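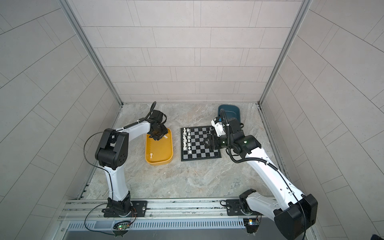 Dois braços robóticos brancos, com garras pretas, junto a um tabuleiro de xadrez.

Como se testa a mão de um robô

Um robô que arruma peças de xadrez não precisa de saber jogar. Precisa de encontrar uma peça, fechar os dedos sobre ela com a força certa, levantá-la e pousá-la no sítio indicado. A parte do robô que faz isto chama-se garra. Este texto explica como se comparam garras diferentes e por que razão o xadrez é um bom teste.

O que é uma garra

A garra é a peça que fica na ponta do braço, depois do punho. As mais simples têm dois dedos que se aproximam e se afastam, como uma pinça. Um motor pequeno move os dedos. O resto do braço serve para levar a garra até ao lugar certo.

Cada ponto onde o braço dobra ou roda chama-se articulação. O teu braço também tem articulações: ombro, cotovelo e punho. Nos robôs da fotografia, as caixas pretas grandes estão nas articulações e as partes brancas compridas chamam-se elos.

Porquê peças de xadrez

Uma peça de xadrez é pequena, arredondada e mais estreita em cima do que em baixo. Se os dedos apertarem muito acima, a peça pode escorregar. Se apertarem muito abaixo, podem bater no tabuleiro ou derrubar a peça do lado. As peças alinhadas ficam próximas umas das outras e os dedos têm de caber no intervalo.

Além disso, o resultado é fácil de verificar. A peça ficou de pé na casa certa, ficou torta ou caiu. Quem faz o teste escreve um destes três resultados e passa à tentativa seguinte.

Na montagem há também duas bandejas, uma amarelo-mostarda e outra verde-azulada escura. Um peão, ou uma peça parecida, está dentro da amarela. Pegar numa peça deitada é um exercício diferente de pegar numa peça de pé: a garra tem de rodar até ficar alinhada com ela.

A comparação da oficina Vrettos

Na oficina Vrettos, a engenheira Vasiliki Tsoukalas comparou dois tipos de dedos. Os primeiros, chamados Olier, são rígidos. Os segundos, chamados Fuvar, têm uma camada macia na face interior. Ambos foram experimentados com as mesmas peças, nas mesmas posições e à mesma velocidade.

Esta regra é importante. Se mudássemos os dedos e a velocidade ao mesmo tempo, não saberíamos qual das duas mudanças tinha causado a diferença. Numa experiência bem feita muda-se uma coisa de cada vez. Àquilo que muda chama-se variável.

Cada tipo de dedos fez 204 tentativas. Os dedos rígidos falharam 17 vezes. Os dedos macios falharam 7 vezes. Quase todas as falhas dos dedos rígidos aconteceram com peças deitadas, que rodavam no momento em que a garra fechava.

Os dedos macios também têm um defeito: a camada interior gasta-se. O técnico Tumelo Mokgethi mede a espessura dessa camada no início de cada dia e troca-a quando está fina demais. Os dedos rígidos duram mais tempo sem manutenção. A escolha depende do trabalho que o robô vai fazer.

Como o robô sabe onde está a peça

O braço da direita tem uma câmara branca montada por cima do punho. Uma câmara nesta posição move-se com a garra e consegue ver os objetos de perto. Tem, no entanto, um limite: quando os dedos chegam à peça, podem tapar uma parte dela.

Uma câmara fixa, presa fora do braço, vê a mesa inteira e não se mexe. Mas o próprio braço pode passar à frente do que interessa ver. Por isso, muitas equipas usam as duas em conjunto. O programa recebe as duas imagens e calcula a posição da peça em relação à garra.

O que faz o controlador

O controlador é o computador que diz a cada motor quanto deve rodar. Lê a posição de cada articulação, compara-a com a posição pretendida e corrige a diferença. Repete este ciclo muitas vezes por segundo. O controlador usado na oficina chama-se Flultier e guarda um registo de cada movimento, que pode ser consultado depois de uma falha.

Quando dois braços trabalham no mesmo espaço, o controlador tem mais uma tarefa: impedir que choquem. Uma solução é reservar a zona central para um braço de cada vez. O outro espera fora dessa zona até ela ficar livre.

Experimenta em casa

Precisas de uma pinça de cozinha sem pontas afiadas, de dois elásticos largos e de alguns peões.

Muda dez peões, um a um, de uma caixa para a mesa. Todos devem ficar de pé. Anota quantos caíram.
Enrola um elástico em cada ponta da pinça e repete.
Faz a experiência outra vez com os peões deitados no início.

Compara os números. Usa sempre a mesma mão e os mesmos peões.

Palavras novas

Articulação: ponto onde o braço dobra ou roda.
Elo: parte rígida entre duas articulações.
Garra: dispositivo na ponta do braço que segura objetos.
Variável: aquilo que muda numa experiência.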